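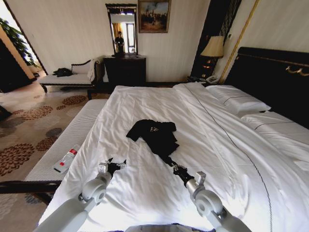

Braços de duas garras sobre a cama de um quarto de hotel, com uma t-shirt preta na garra direita.

A Trovarlow vende aos hotéis um serviço de arrumação de roupa por robô. O hóspede deixa as peças no quarto e encontra-as dobradas quando volta. Falámos com a pessoa responsável pelo serviço, que preferiu responder em nome da empresa, sobre o que a máquina faz, quanto tempo leva e quanto custa.

O contrato mínimo é de 3 meses e inclui a máquina, a manutenção e a formação do pessoal de andares. "Não vendemos o robô. O hotel paga por quarto atendido e, se o equipamento parar, a troca é connosco", explica. A mensalidade de base cobre 107 quartos. A partir daí, cada quarto é faturado à parte.

A dobragem é feita em cima da cama, e foi uma escolha discutida. A primeira versão, chamada Ikesach, trazia uma mesa própria. "Ocupava espaço no corredor e não passava em algumas portas. A cama já lá está e tem tamanho de sobra." O inconveniente é o lençol, que se enruga e por vezes vem agarrado com a peça. Quando isso acontece, a garra abre e volta a tentar.

Pergunto pelas t-shirts. São a peça mais pedida e também a que serve de referência nos ensaios. "Uma t-shirt amarrotada não tem forma. O robô tem de puxar uma ponta, ver o que apareceu e decidir onde pega a seguir." As pretas dão mais trabalho, diz, porque as dobras e as costuras se distinguem mal. Uma t-shirt leva em média 37 segundos. Camisas com botões demoram bastante mais e, por enquanto, ficam fora do contrato.

O serviço também não toca em roupa interior, em peças molhadas nem em nada que esteja dentro de malas. O hóspede tem de autorizar a entrada por escrito, e um funcionário do hotel acompanha sempre o equipamento.

As garras são fornecidas pela Cherkaoui e substituídas a cada 6 meses. Foi a peça que mais mudou desde o início. "As primeiras marcavam o algodão fino. Tivemos reclamações e pagámos as peças."

O próximo hotel a receber o serviço fica em Gindimthorpe, com arranque previsto para outubro. Os pedidos de demonstração fazem-se através da direção de cada hotel, e a visita dura uma manhã.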